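The Flowered Cloth

The woman from Flokberg had said the work was easy, and she had said it three times, which was when I started to doubt her. You took the gripper by its handle, you closed the fingers on a thing, you put the thing somewhere else. The gripper kept a record. Enough records and a machine called Janitstead would know how to tidy a room.

"Enough is how many?" I asked.

"From you, 304," she said. "By Friday."

So there we were, two of us on the same shift, working over a pink cloth with flowers on it. I had the phone case. The other gripper was going for the sachet behind it, and for a while we kept knocking elbows and saying sorry.

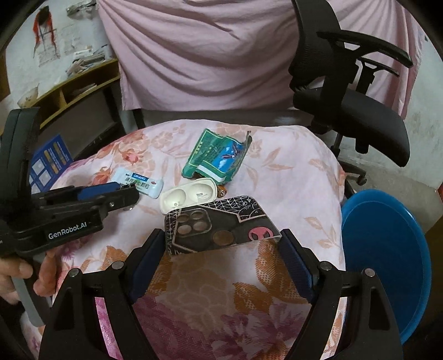
Berhe thought I was being too careful. If every pick was slow and clean, Berhe said, the machine would learn a room where things hold still and people have all day, and what good was that to anyone with children? Go in crooked sometimes. Drop one.

I said the instructions told us not to drop anything.

The instructions were written by somebody with a clean desk, Berhe said, and went back to work.

I thought about that through the next 18 tries. I had been paid to do a lot of dull things, but never to do them so that something else could do them after me. Flokberg had a line about this in the welcome letter, a soft line, about freeing people's hands. Mine had been free all spring. That was how I came to answer the ad.

And what was I teaching it? My father folded towels in thirds and I fold them in half, and we once went a whole weekend in June without speaking over less than that. Now some kitchen I would never see was going to be put in order my way, or in the average of my way and Berhe's and that of whoever had the night shift. I pictured Janitstead stopping in front of a heap of odds and ends, searching through all of us for an answer, and finding that we had disagreed.

I tried a crooked one. I came in low from the side, missed, came in again, and got hold of a corner. It felt like cheating, though I could not have said at what. Then I opened the fingers and brought them back over the cloth to start the next one.

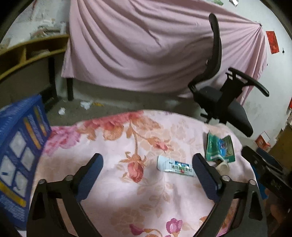
The woman called at the end of the second hour to ask how it was going. I told her it was going fine. I asked if anyone ever looked at the records one by one, and she said there was a program for that, Geleck, and that it threw out the bad ones.

"How does it know which ones are bad?"

"We trained it," she said.

"On what?"

She was quiet a moment -- I could hear her typing -- and then she said she would have to get back to me on that. I told Berhe, who laughed and reached for the next thing. I closed my fingers around the handle and did another crooked one, slower this time, to see if it would get through.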